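4. Working a Shift at the Bagging Cell

This section is for baggers, leads and anyone moved over from the registers at the Gitthorpe store. It assumes you have finished Section 3 and still have your badge. The cell does the grabbing and dropping. You do everything the brochure left out.

4.1 Loading the table

1. Press PAUSE on the front panel and wait for the amber light. The arms do not know you are on break and would not care if they did.

2. Put vegetables in the blue basket and fruit in the green one. Arguments about tomatoes go to Botond Simon, who has a ruling on file.

3. Set packaged snacks on the two-tier shelf. Anything on the shelf is ignored until the order calls for it, so it is safe to stock it early.

4. Open the tote fully and stand it in front of the blue basket, handles loose. The left arm works the bag. The right arm works the green basket.
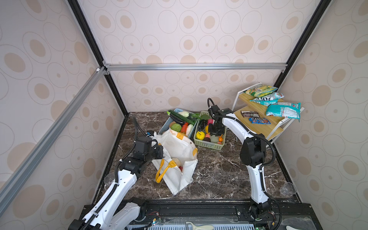
5. Take your hands out, then press RESUME. Please keep to that order.

Note: Practice runs use the artificial produce. It goes back in the training bin afterward. One pepper has already been rung up at a register, and the customer was very nice about it.

4.2 During a run

1. Watch the bag, not the arms. The arms are more fun to look at, but a tote that slumps will swallow its own opening, and the Drisero software will keep trying for nine attempts before it asks for help.

2. If the help tone sounds, press PAUSE, reopen the bag by hand and press RESUME. Log it as a "bag assist." Do not log it as "robot being robot." Jihad Tarawneh has to read these.

3. If both grippers are down at the same time, leave them alone. They take turns at the tote and will sort it out without coaching.
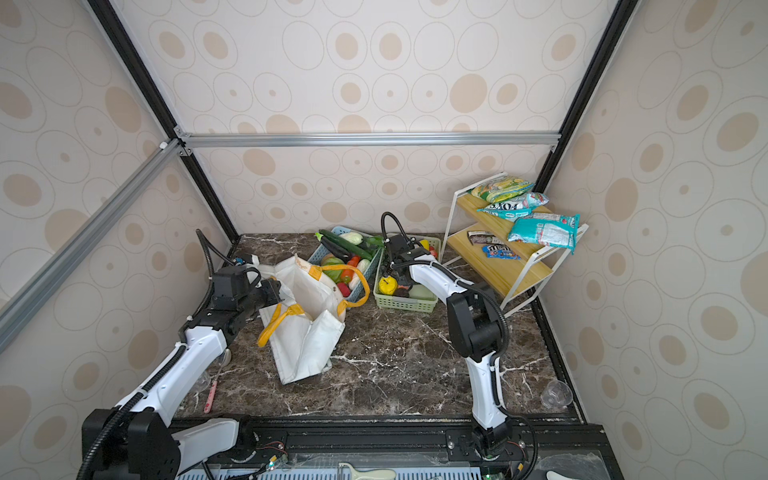
Photo: Tanner Lévesque, Gitthorpe training desk

Caution: Cables loop out beside both arms. Keep lanyards, apron strings and scarves outside the cell.

4.3 What changes for you

The old bagging target was 62 orders a shift. It no longer applies to people. Your sheet now has a line for assists and a line for loads, and neither one has a target, at least as of 1 Jul 2019.

Baggers on the cell rotate out after 38 orders. This was Jhair Zapata's idea, after he spent most of May watching a gripper consider a cucumber and reported that his mind had "gone somewhere."

Eggs, bread and anything a customer describes as "for my mother" are still bagged by hand at register 10.

4.4 End of shift

1. Press PARK and wait for both arms to stop.

2. Empty the tote and both baskets.

3. Wipe the tabletop. The marble pattern hides crumbs very well, so use the flashlight.

4. Sign the sheet and hand it to your lead.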